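Swapping a drive in a desktop with plastic caddies

Older desktop towers often hold their hard drives in plastic caddies that clip into the bay without screws. Once you know how yours comes apart, changing a drive is a short job. These notes were written for the machines in our workshop, but most tool-free cases work in a similar way.

What you need

A replacement drive with the same connector as the old one
A cross-head screwdriver, in case the side panel is screwed on
A small dish for screws
A soft cloth or mat to put the drive on
A backup of anything you want to keep

Check the size of the drive before you order. We mostly fit 2000 GB drives now, and 4000 GB for anyone who stores video. Some older machines will not see all of the space on a drive above 2000 GB, so look up the model first.

Taking the old drive out

Shut the computer down from the menu, wait for the fans to stop and switch off at the wall. Unplug the power lead, then hold the power button in for a few seconds to clear what charge is left.

Take off the side panel. Touch a bare metal part of the case before you reach inside, and do it again if you walk away and come back.

Find the drive and pull out its two cables. Hold the plugs, not the wires. The flat data plug may have a metal spring clip that has to be pressed before it will move. If there are several drives, put a bit of tape on each cable and write down where it went — Arturo Mancuso lost an afternoon to this in March and now labels everything.

Release the caddy and slide it straight out. Don't twist it. If it sticks halfway, push it back in, press the latch fully and try again.

Changing the drive over

Put the caddy on the mat with the drive facing up. Bend one side of the plastic outwards just far enough to free the pins from the holes in the drive, then lift that side. The other side will follow.

Caddies and carriers come in more than one pattern, and parts from different makers can look close enough to confuse. Lay the pieces next to each other before you push anything together.

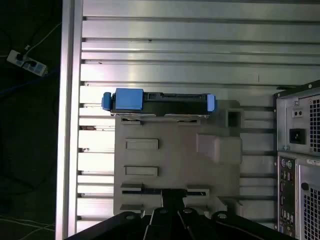
Fit the new drive with its connectors facing the same way as the old one's did. Seat the pins on one side first, then ease the other side over. The drive should not rattle. If it does, a pin has missed its hole.

Slide the caddy back until it clicks, and reconnect the data cable and then the power cable. Both plugs are keyed and only go in one way.

Before you close the case

Plug in, start up and go into the setup screen. The new drive should be listed by size. If it's missing, switch off, unplug and push both cables home again.

When it shows up, switch off once more and refit the panel. Copying 600 GB back from a backup can take hours, so start it in the evening.

Eustaquio Barajas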